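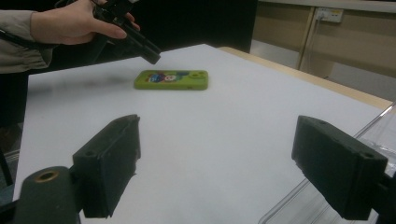
The Nimri Locking Medicine Case from Potier keeps prescription drugs in one place at home and out of easy reach of children, visitors, and anyone else who shouldn't be taking them. It was designed for households where someone has been sent home with an opioid pain medicine after surgery or an injury, but it holds any pills, patches, or small bottles you would prefer to lock up. Set it up on a flat, clear surface before you put it away in a cabinet. A big white table like the one in the photo works well, smooth and evenly lit with plenty of open space, and a dropped tablet in a darker color is easy to spot on it. Pale tablets are easier to see if you lay a dark towel down first.

What it is

The case is a rigid steel box with a hinged lid and a four-digit combination lock. The inside is divided into five compartments, and the dividers lift out if you need room for a larger bottle. The lid has a shallow pocket on the underside for the pharmacy leaflet and the dosing log. There is no key to lose and no battery to replace.

Specifications

Outside width: 13 inches
Body: powder-coated steel
Color: slate or cream
Lock: four-digit combination, resettable
Compartments: 5, with removable dividers
Mounting: two holes in the base, screws included
In the box: case, mounting screws, steel cable, dosing log pad, instruction sheet

Setting the combination

The case ships with the combination at 0-0-0-0. With the lid open, push the reset lever on the inside of the lock to the right, turn the dials to your own number, and push the lever back. Close the lid and try the new number before you put any medicine inside. Avoid birthdays and house numbers. If more than one adult gives the medicine, agree on who has the combination and change it when the prescription is finished.

We can't open a case over the phone and we don't keep a record of your number. If you forget it, the instruction sheet explains how to apply for the recovery procedure, and you will need your proof of purchase.

Where to keep it

Choose a dry spot at room temperature. Bathrooms and the cabinet over the stove are poor choices for most medicines. A closet shelf or a bedroom dresser is usually better. The case can be screwed down through the base or looped to a fixed pipe or bed frame with the cable. An unsecured case can be picked up and carried off with everything in it, so we recommend using one or the other.

Leave medicines in the original pharmacy bottles. The label carries the name of the drug, the strength, the prescriber, and the refill information, and all of that matters in an emergency. Check the storage directions on each label too, as the case isn't insulated and isn't suitable for anything that has to stay refrigerated.

If your household keeps naloxone, store it outside the case. It has to be within reach of anyone who might need to use it, without a combination.

When the prescription is finished

A lock box is for medicine that is still in use. Leftover pills should go to a pharmacy take-back bin or a local collection event. Ask your pharmacist where the closest one is, and what to do if there isn't one near you. Some patches and tablets come with their own disposal directions — follow those first.

What the case doesn't do

The Nimri is a household storage product. It isn't a safe, it isn't fire rated, and a determined adult with tools can get into it. It also doesn't dispense doses or remind you to take them. If you are worried about your own use of a pain medicine or someone else's, talk to a doctor or pharmacist.

Price and ordering

Single case: $29
Replacement log pads and cables are sold separately.

Clinics, hospice programs, and county health departments can order through our distributor, Skoko. The contract price starts at 300 cases, and orders of that size can be printed with your program's name and phone number on the lid. All orders ship from our warehouse in Kaltonness.

Returns are accepted on unused cases in the original carton. Please reset the lock to 0-0-0-0 before sending one back.

Page updated 12 Jan 2022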